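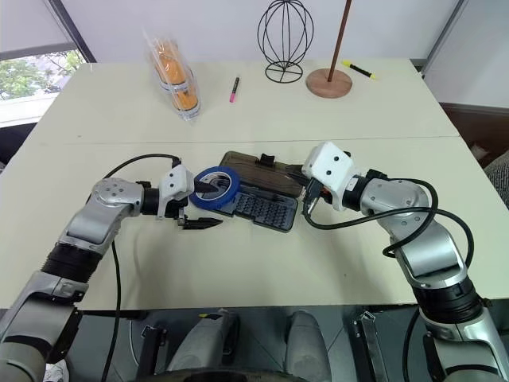 Slide 2: Lead in old houses

Good evening. I'm Vilmos Juhász, and I run the home water testing program in Okwood. Tonight is about lead at the kitchen tap and in house dust. Hold questions for the end, please — except if you can't hear me.

Ask for hands: who knows the year their house was built? Wait for it.

Lead doesn't usually come from the treatment plant. It gets into water from old service lines, solder and brass fittings, mostly while the water sits overnight. You can't see it, smell it or taste it. A test is the only way to know.

Slide 3: What we tested

We collected 1,542 samples from kitchen taps. Of those, 351 came from homes on the Plistgate side, where the pipes are oldest. Each household filled 2 bottles, one first thing in the morning and one after running the tap.

Pause here. People will want to write down the numbers.

Slide 4: What to do at home

Use cold water for drinking and cooking. Hot water pulls more lead out of the plumbing. Boiling does not remove it.

Clean the screen on the end of the faucet. Bits of solder collect there.

If you buy a filter, check that the label says it is certified for lead, and change the cartridge on time. Plenty of pitchers only treat taste.

Wipe window sills with a damp cloth. Don't dry sweep old paint chips, and don't sand them.

Slide 5: Children

Small children and pregnant women are at the highest risk. A blood test is quick — ask the pediatrician. No level is considered safe, so don't wait for symptoms.

Slide 6: Free kits

I have 20 kits on the back table. One per household. Bring the bottles back by Sunday, with the form filled in on both sides.

Questions. Repeat each one into the microphone before answering.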